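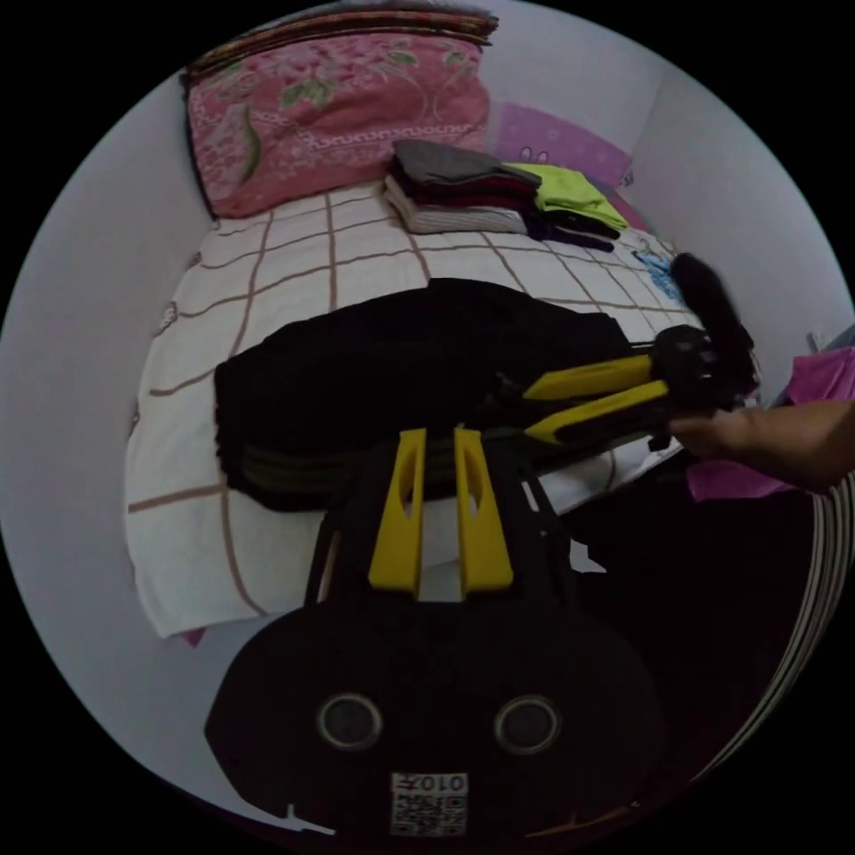
Why I picked the bed

My project for Household Studies was meant to be on kitchens. Everyone did kitchens though, and Ms Quintana said she'd be happy to read 2,000 words on any flat surface in the home, so I went with the one I use most, which is my bed. I don't mean for sleeping! I mean as the place where clothes get folded, sorted, piled up and then moved to the chair at night because I still haven't put them away.

I live in a share house in Zastside with Najwa Saab and Ramiro Carrasco, and my room hasn't got a table. The bed is jammed into the corner, so it has a wall along one side and another at the head. I thought that would be annoying but it's been brilliant for folding, as you can shove the pillows and the spare blankets right up against the wall and then the whole middle is free.

What I did

I used the same bed for the whole of March and tried two ways of folding. In the first fortnight I folded whatever came to hand and started a new pile when the old one leaned. In the second I kept the finished piles up by the pillows and only had one thing out in the middle at a time. I timed both. My best go at a full load was 59 minutes the first way (I know, but I had the cricket on) and a fair bit under that the second way.

The sheet ended up being useful too. It's white with a big grid of thin brown lines, and I got into the habit of lining hems up with the lines. Najwa reckons this is cheating. I've put it under Equipment.
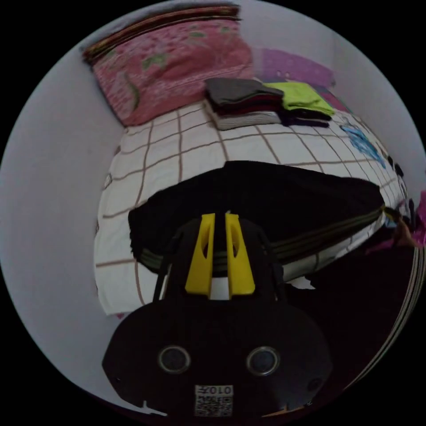 Page 2

Colour turned out to matter more than I'd guessed. The grey on top of the dark red is easy to find again at a glance, and so is the lime green one, which I could probably spot from the street. Dark things are the trouble. Anything black or deep purple disappears into a pile, and I'd pull half of it apart looking for the right one and have to start over. So now something bright or pale goes on top of every dark pile — my only real invention in this report.

Big items were the other headache. The black one with the olive lines takes up most of the width of the bed all by itself, and while it's out you can't do anything else. I tried doing it first, last and in the middle of the load. Last was best, with the small stuff already stacked up at the head end and out of the way.
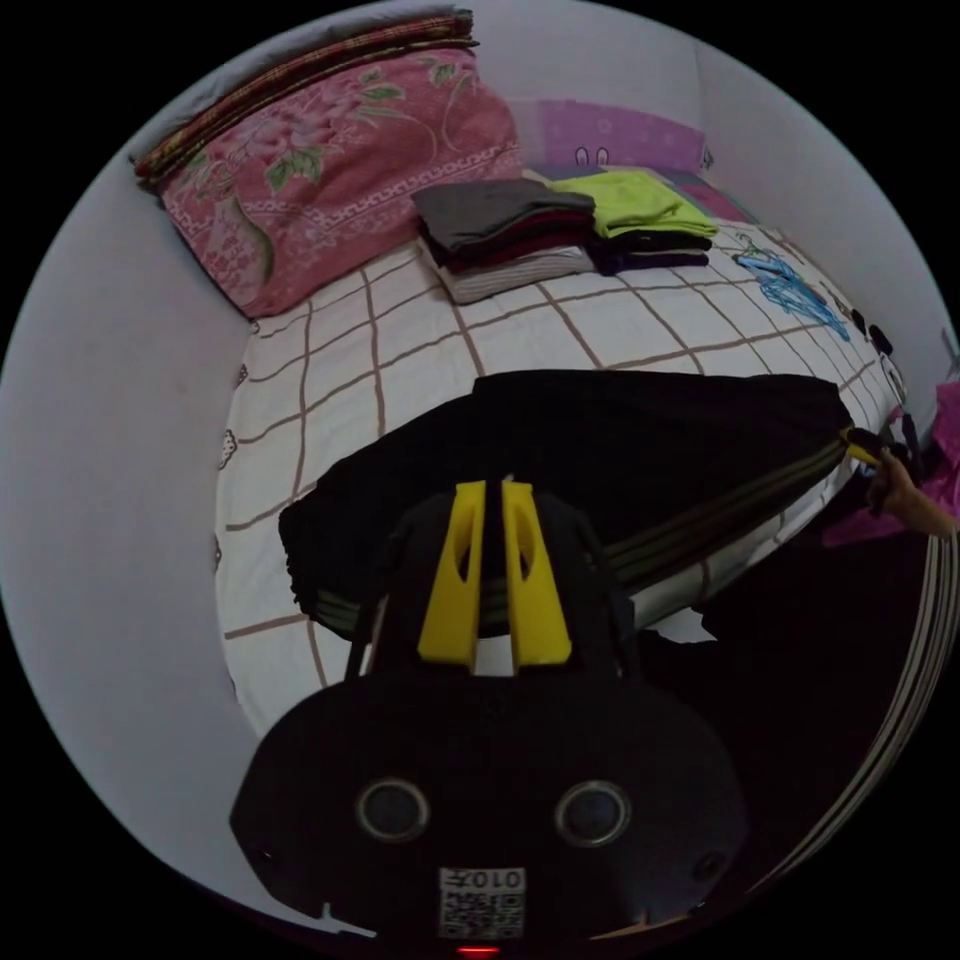 Hangers are something I left out of my plan completely, and Ms Quintana picked me up on it in the draft. If they live in a tangle you lose ages pulling them apart, and I never added that to my times, so my results are a bit kinder to me than they should be. Ramiro hooks his over the door handle. I'm going to try that next term and time it properly.

Things I'd change

I'd start timing from when the basket comes in the room, and I'd get somebody else to fold as well so it isn't only my habits being measured. Najwa has said yes if I do her towels.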